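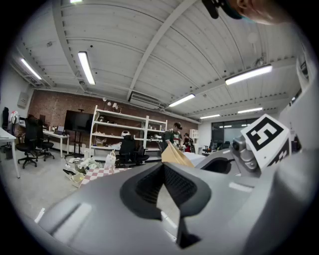 Hand-held gripper pre-use check, with my comments

Filled in by: Siebe Hendriks
Date: December 1, 2024
Units on the bench: Reltmont pair (left and right), Verbeke pair (left and right)
Reason for check: side-by-side trial, second round

I'm keeping the same form we used in August so the two rounds can be laid next to each other. Same order, same wording, only my scribbles are new. OK means I'd hand it to an operator right now. WATCH means usable but look at it again at lunch. FAIL means it stays on the bench.

1. Fingers close tip to tip
Reltmont left: OK
Reltmont right: OK
Verbeke left: OK
Verbeke right: WATCH
The Verbeke right closes with one tip a hair ahead of the other. You won't notice it on a mug or a box, but pick up a sheet of paper and it twists a little in your grip. I loosened the finger screw, nudged it, tightened it, and it came back the same. I'll try swapping the fingers between left and right before I bother anyone about it.

2. Inner pads: seated, clean, no lifting at the corners
Reltmont pair: OK
Verbeke left: OK
Verbeke right: OK, after cleaning
I still like the textured pads a lot better than the smooth ones we started with! Smooth was fine on cardboard and hopeless on plastic wrap. They do collect lint, though. If you've been folding cloth, run the soft brush along the grain before you tick this box, and please don't use the alcohol wipes on them (I did, in August, and the glue let go on two pads).

3. Trigger travel and return
All four: OK
Squeeze fully, let go, listen. The Reltmont has a longer pull and my hand gets tired sooner, but I get finer control in the last bit of travel. The Verbeke is snappy and fun and I drop more stuff with it. Make of that what you like. Both pairs came back to fully open every time I tried.

4. Camera mount tight, lens clean
Reltmont pair: OK
Verbeke left: OK
Verbeke right: FAIL, then OK
I could wiggle the mount with a thumb. Quarter turn on the lower screw and it was solid. Question for whoever did the last strip-down: did the washer go back in? I couldn't find one in the tray. For lenses, use the blower first and the cloth second. A fingerprint near the middle makes the whole session soft and you only find out in the evening when you're going through files.

5. Marker cubes: all faces flat, corners sharp, nothing shiny
Reltmont pair: OK
Verbeke pair: WATCH
The Verbeke left has a marker starting to curl at one corner. I pressed it down and it's holding for now, but it needs a fresh print. Matte paper please, the glossy batch was a disaster under our ceiling lights. And check the cube itself isn't rotated on its post. Twist gently; if it moves at all, that's a FAIL, even if the tracking seems happy.

6. Tracking test, 200 frames per hand, held still and then waved slowly
All four: OK
I ran this on the Leltel controller for both pairs so nobody can say one got the better box. On the older Coromier controller the right hand kept dropping out when I crossed my arms, so I've stopped using it for this test. It's fine for replay - leave it plugged in.

7. Head strap and cable routing
OK
Put the strap on before you pick up the grippers. I know it sounds fussy, but doing it the other way around you end up holding a gripper in your armpit. Cable goes down the back and not over the shoulder. Tighten until it doesn't slide when you look at your feet, then one click back or you'll have a headache by ten.

8. Floor and table space
WATCH
Bags and packing stuff need to be well clear of wherever people are stepping with the gear on. You don't look down much once you're concentrating on your fingertips. Chairs on wheels too, push them right back.

9. Two people working near each other
WATCH
Not on the original form, I added it. Leave an arm's length plus a gripper's length between you. I knocked shells with the person next to me last week, no damage but a nasty clack, and I had to redo item 4.

10. Storage and log
OK
686 was the last clip number in the old log, so this round starts at 687. Full drive has 2,086 clips on it, both rounds plus practice. Spare fingers: 14, all in the labeled bag.

Where I'm leaning so far: Reltmont for anything thin or floppy, Verbeke for boxes and quick pick-and-place. I'd like someone with smaller hands to do items 1 and 3 again before we write that down as a result - my grip is on the big side and the Reltmont shell suits me.

Still open:
Reprint marker for Verbeke left
Swap fingers on Verbeke right and repeat item 1
Find or order the washer

S.H.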